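4. 검정 계열 의류의 선별과 표면 대비

4.1 대상과 조건

검정 계열 직물은 중고 의류 선별 공정에서 판정 불일치가 가장 자주 보고되는 품목군이다. 명도가 낮은 영역에서는 측색값의 차이가 작더라도 광택, 조직, 보풀 정도에 따라 눈으로 느끼는 검정의 깊이가 크게 달라진다. 같은 염료로 염색한 직물도 표면 반사 특성이 다르면 서로 다른 색으로 판정될 수 있으며, 퇴색이 진행된 면직물과 새 합성섬유 직물을 나란히 놓으면 이 문제가 더 두드러진다. 본 절에서는 Pumolholm 선별장에서 수집한 검정 계열 의류 및 직물 소품 2249점을 대상으로, 표면 광택과 부속 선 장식이 등급 판정에 미치는 영향을 검토한다.

대상품은 Hasow 분류 체계에 따라 상의, 하의, 겉옷, 소품으로 나누었다. 섬유 조성 표시가 남아 있는 경우 그 내용을 기록하였고, 표시가 없거나 판독할 수 없는 경우에는 조성 미상으로 처리하였다. 조성 미상 품목은 조성별 비교에서 제외하되 등급 판정 자료에는 포함하였다. 판정대의 조도는 1000 lx로 고정하였으며, 배경판은 무광 중간 회색으로 통일하였다. 판정자 20명은 모두 색각 검사를 통과한 선별 경력자로, 각 품목의 등급과 판정 근거를 독립적으로 기입하였다.

예비 판정에서는 개별 품목을 펼친 상태와 여러 품목이 겹친 상태의 결과가 일치하지 않았다. 무광 직물이 광택 직물 위에 놓이면 무광 쪽의 명도가 실제보다 높게 평가되는 경향이 있었고, 접힌 부분의 둥근 능선에서는 보풀과 실밥이 더 쉽게 검출되었다. 그림 3과 같이 두 종류의 검정이 맞닿은 배치에서는 품목 경계를 확인하는 단서가 색보다 광택 차이와 선 장식에 치우친다. 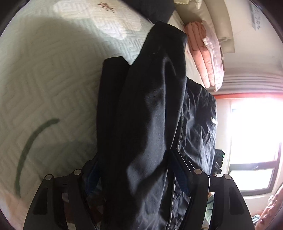 그림 3. 겹쳐진 검정 직물. 위쪽은 무광의 접힌 의류로 상단에 흰 보풀이 보이며, 아래쪽은 약한 광택과 밝은 색의 가는 파이핑이 있는 직물이다.

4.2 광택과 주름의 영향

광택이 있는 검정 직물에서는 주름 능선을 따라 국소적인 반사가 생긴다. 판정자는 이 반사를 마모나 코팅 박리로 오인하는 경우가 있었으며, 오인은 조명과 직물면이 이루는 각이 작을 때 집중되었다. 판정대를 기울여 재판정하면 상당수가 원래 등급으로 돌아왔다. 따라서 주름이 남은 상태의 단일 각도 판정은 광택 직물의 등급을 체계적으로 낮출 가능성이 있다.

무광 직물에서는 반대의 오류가 관찰되었다. 표면이 확산 반사를 보이므로 주름의 영향은 작았으나, 세탁으로 인한 전반적 퇴색이 과소평가되었다. 비교 기준이 되는 검정 표준편을 옆에 두었을 때 퇴색 판정의 일치도가 개선되었고, 그 효과는 면 혼방 하의에서 가장 컸다. 표준편은 Itex 무광 검정 편을 사용하였으며, 오염을 막기 위하여 판정 회차마다 교체하였다.

보풀과 이물은 별도로 다루었다. 흰 보풀은 검정 바탕에서 명도 대비가 매우 높아 적은 양으로도 판정에 영향을 준다. 그러나 표면에 부착된 이물과 섬유 손상에서 생긴 필링은 처리 방법이 다르며, 전자는 점착 롤러로 제거한 뒤 재판정할 수 있다. 예비 판정 기록에는 두 항목이 같은 칸에 기입되어 있어 본 판정에서 서식을 수정하였다. 수정 후 이물만을 이유로 하위 등급에 배정된 품목은 재판정 대상으로 자동 분리하였다.

4.3 선 장식과 인쇄부

파이핑은 봉제선을 따라 삽입되는 가는 장식 선으로, 바탕과의 명도 차가 클수록 형태 인지에 기여한다. 검정 바탕의 밝은 파이핑은 품목의 윤곽과 패널 분할을 드러내므로 접힌 상태에서도 품목 식별이 가능하다. 한편 파이핑 자체의 오염과 변색은 바탕보다 먼저 눈에 띄어, 바탕 직물의 상태가 양호하더라도 전체 등급이 낮아지는 원인이 된다. 본 조사에서는 바탕 등급과 장식 등급을 나누어 기입하고, 최종 등급은 Robles 가중식으로 산출하였다. 가중식의 계수는 하의와 겉옷에 동일하게 적용하였으나 소품에는 장식부의 비중을 높였다.

인쇄부는 문자와 숫자의 판독 가능성을 기준으로 평가하였다. 인쇄 막의 균열이 있더라도 획이 이어져 있으면 판독 가능으로 분류하였고, 일부 글자만 읽히는 경우에는 읽힌 부분을 그대로 전사하였다. 문자 방향은 등급에 반영하지 않았다. 좌우가 뒤집혀 보이는 인쇄는 전사 과정에서 오기가 잦아, 숫자를 먼저 읽고 문자를 뒤에 읽도록 순서를 정하였다. 부드러운 직물의 상부에 인쇄가 위치하면 주름과 기울기에 의해 글자 간격이 변형되므로 평탄화 후의 판독을 원칙으로 하였다.

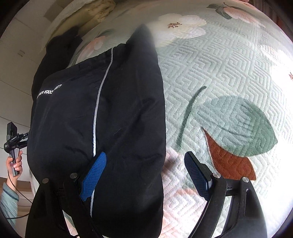
그림 4. 흰색 파이핑이 세로로 지나는 검정 직물 소품. 왼쪽 위에 숫자 2000이 포함된 흰색 인쇄 문자가 있다.

파이핑과 인쇄부가 함께 있는 품목에서는 두 요소의 백색도 차이도 기록하였다. 파이핑은 섬유 자체의 염색 상태에, 인쇄부는 잉크 막의 상태에 좌우되므로 같은 품목 안에서도 변색 속도가 다르다. 두 요소가 가까이 놓이면 덜 흰 쪽이 오염된 것으로 판정되기 쉬웠으며, 인쇄부를 회색 마스크로 가린 조건에서는 이러한 판정이 줄었다. 다만 마스크 조건은 처리 시간을 늘리므로 대량 선별 라인에 그대로 적용하기는 어렵다.

4.4 제한점

수집 시기가 6월에 한정되어 겨울용 겉옷의 비중이 낮다. 조성 미상 품목의 세탁 이력도 확인할 수 없었으므로, 퇴색의 원인을 일광과 세탁으로 구분하지 않았다. 형광 증백 처리된 파이핑은 광원의 자외선 성분에 따라 백색도가 달라지며, 본 조사의 조명 조건에서 얻은 장식 등급을 다른 광원에 적용하려면 별도의 보정이 필요하다. 주름 회복 시간은 통제 변수에 포함하지 않았다.

관련 문헌
저명도 직물의 시감 색차와 광택 보정
Hasow 분류 체계의 소품 항목 개정안 검토
파이핑 봉제선의 마모 거동: 합성섬유 겉옷을 중심으로
Pumolholm 선별장의 조명 환경과 판정 일치도
중고 의류 인쇄부의 균열 등급과 판독성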